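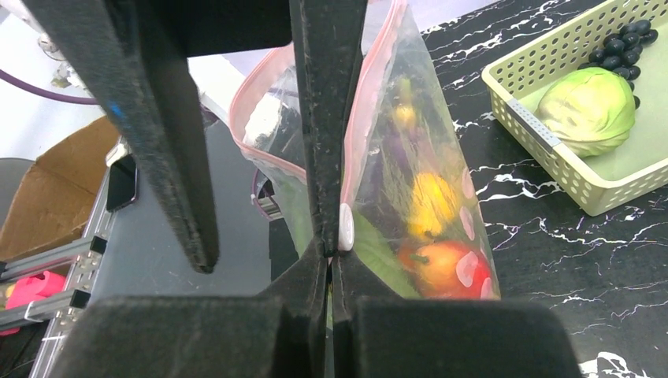 Flolosden Toy Library
Minutes of the Stock and Packing Meeting
August 14, 2022

Present: Rosalind Gallagher (chair), Walter Espinoza, Nilton Alvarado, Rocío Espinoza (minutes)
Apologies: Ulises Guzmán

1. Minutes of the June meeting
Approved with one correction. Item 4 should read "play food sets", not "play food". Walter's action on shelf labels is carried forward.

2. Bagging of play food
Nilton reported on the change from lidded tubs to clear zip-top bags for the toy fruit and vegetable sets. 40 sets are now bagged. Seven remain in tubs pending missing pieces.
The bags can be checked at the desk without opening, provided the large leafy pieces go in flat against one side. When they are put in last they hide the smaller items and the bag has to be emptied to confirm the contents.
Rocío asked whether the colored seals were meant to indicate anything. Nilton said no, the bags were bought mixed. Agreed that seal color will not be used as a code. The set number on the card is the only reference.
Walter raised seal failure. On returned bags the zipper is often closed over a leaf or the corner of the card and then splits near the end. Agreed:
– Fill to no more than two fingers below the seal.
– Card goes in first, facing out.
– Press the air out before closing. Run the seal twice.
– Split bags are discarded, not taped.

3. Contents cards
Current cards list "fruit (assorted)", and borrowers cannot tell what is due back. Rosalind proposed naming each piece. Walter noted that the Hemmin sets and the older Skomora sets differ in the vegetables, so two card versions are needed. Agreed. Rocío to draft both.
The eggplant is listed as "aubergine" on the Skomora cards. To be changed.
Small cut pieces will be listed by name as well. They are the parts most often missing on return.

4. Cleaning before bagging
Plastic pieces are to be washed and left on the rack overnight. Two bags were found fogged on the inside in June and had to be redone. Nilton asked that nothing be bagged on the same day it is washed. Agreed.
Fabric leaves are to be wiped only. Walter to find out whether the Hemmin leaves can go through a machine in a mesh bag. No decision until then.

5. Storage
Bagged sets will stand upright in the low bins, cards to the front. Rosalind measured the bins after the last session and considers them deep enough for the larger bag size. Heavier sets go at the ends, as the middle ones slump when a bin is half full.
The Navus shelf unit has a bent bracket on the second level. Not to be loaded until Walter has replaced it.

6. Supplies
One pack of 50 large bags is open and one is unopened. Rosalind approved a further pack. Card stock is sufficient.

7. Other business
Ulises sent a note asking that single stray pieces be kept in the drawer under the desk and not added to whichever set looks short. Agreed. Drawer to be sorted before the next meeting.

Actions
Rocío – draft two contents cards; correct Skomora wording
Walter – bracket; shelf labels (carried forward); Hemmin leaves
Nilton – remaining tubs; stray drawer, with Ulises
Rosalind – order bags

Next meeting to be set by email.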